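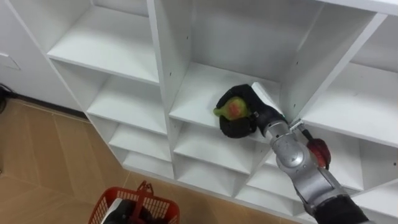
Grolton switches produce storage to open shelving

The Grolton food pantry has replaced the stacked crates in its produce room with white modular shelving divided into open cubbies. The units went into use in April and hold fruit and root vegetables that do not need refrigeration.

The change affects only the produce room. Canned and dry goods remain on the steel racks along the loading side of the building, and the walk-in cooler keeps its existing layout.

Under the old system, fruit was kept in crates stacked four high. Staff had to unstack them to check the bottom layer, and a pantry review logged 107 pounds of bruised or spoiled fruit in a single month. The review recommended single-layer storage for anything with soft skin.

The new units, supplied by Shboul, are made of flat panels with pin holes along the inner side walls, so shelf supports can be moved up or down. The pantry has set the spacing low for apples and pears and higher for squash and melons. Total capacity is 224 compartments, compared with 294 crates before the change. Fadi Mahasneh, who manages storage at the site, said the lower figure was expected.

"We hold less at one time and turn it over faster," Mahasneh said. "A crate looked full, but we were throwing out part of what was in it."

Fruit is now placed one piece at a time with the stem end facing the inside of the compartment. Pieces should not touch the side panels. Ripe fruit goes in the middle rows, where it can be checked without bending or a step stool, and firm fruit goes above. The lowest compartments are reserved for potatoes, onions and other items that tolerate handling.

Compartments are wiped down with a mild soap solution when they are emptied. The panels are not rated for standing water, and washed produce must be drained before it is shelved. Each row has a weight limit posted on the door of the room.

Deliveries from the Greklow orchard will continue on the current schedule but in smaller lots. The orchard has agreed to sort by ripeness before loading, a step previously done on the pantry floor.

Pickup hours have not changed. The produce room closes at 2 p.m. for restocking and reopens when the shelves have been checked. Households that need larger quantities of potatoes or onions can request them at the front desk.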